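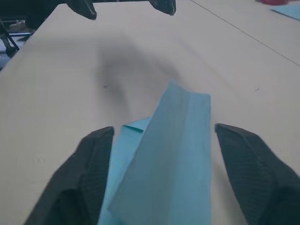
Why does my Sindano label printer pull two sheets through at once?

Static and a tired feed roller, in my case. I spent most of February blaming the driver, so let me save you the trouble!

Some background: I run a little stationery shop and print 200 order slips at a time through Cutov, set to the half-page size. Everything was fine until the counter hit 1,398, and then it started grabbing doubles (and once, a whole clump that jammed so hard I had to take the back panel off).

What I tried, in order:

Reinstalled the driver. No change.

Switched the paper type to "heavy" in Cutov. Slower, louder, same doubles.

Fanned the stack and loaded only 50 sheets. Better - I got through a whole batch with one misfeed.

Wiped the roller with a damp lint-free cloth and let it dry overnight. Much better, but by the next afternoon it was back to its old tricks.

Swapped the roller for a new one. Ran 241 slips without a single double, and I may have done a small dance.

I still fan the paper, especially when the heat is on and the air gets dry. Error code on mine was E4, if you're searching for that.

Marking this one solved.

Shares: 12 | Comments: 2

Dzintra Navickas: Same E4 here, the roller cleaning did it for me. Thank you!

Maarja Juška: Does the new roller squeak for the first few pages? Mine does.

Related tickets
Sindano prints blank last page
Cutov forgets half-page size after update
Gestik scanner not found on Wi-Fi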